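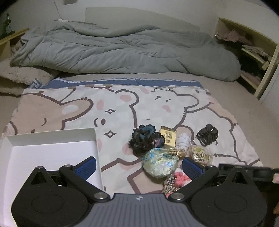

La maison Prinadik ouvre son atelier de textile au public chaque vendredi de janvier, et j'y suis allé avec 2 collègues. On visite d'abord la teinture, puis la salle d'impression, très bruyante. Pour le linge de chambre - une couverture imprimée étalée sur un lit, par exemple - le motif demande 3 passages de couleur. La visite dure 90 minutes, un peu long pour moi. J'ai regretté que la boutique Etirley soit déjà fermée à notre sortie.

3 commentaires - 90 partages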